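Clatton Self Storage – Questions and Answers

How do I rent a unit?
Come to the office on Dallislow Road or call ahead. Bring a photo ID and one proof of address. Signing up takes a few minutes, and you can move in the same day.

What is the shortest rental?
One month. After that you pay month to month, and we ask for 12 days' notice before you leave.

Is there a deposit?
Yes, $60. It goes back to your card once the unit is empty and swept.

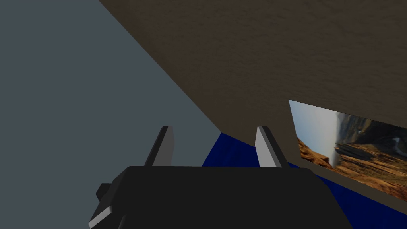 Can I use my own lock?
You can. We also sell disc locks at the desk. Each unit takes one lock, and you keep the keys.

What can't I store?
Food, plants, animals, fuel, paint thinner and propane tanks. Tires are fine – up to a set of four. If you are unsure about something, ask Viola Palumbo in the office.

Are my things insured?
Your rent includes $500 of cover. Higher cover can be added when you sign up or at any later date.
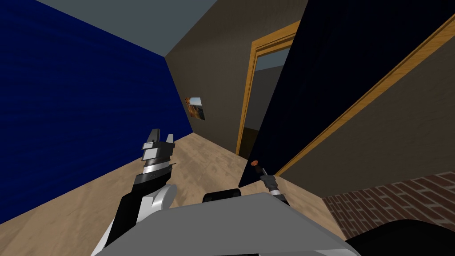
Can someone else get into my unit?
Only if you add them to your account. You can name 2 extra people, and each one gets a separate gate code.

What if I pay late?
We send a reminder on the second day. Gate codes stop working after a week and come back on when the balance is paid.

Contact: Clatton Self Storage, Dallislow Road | © Clatton Self Storage | Back to top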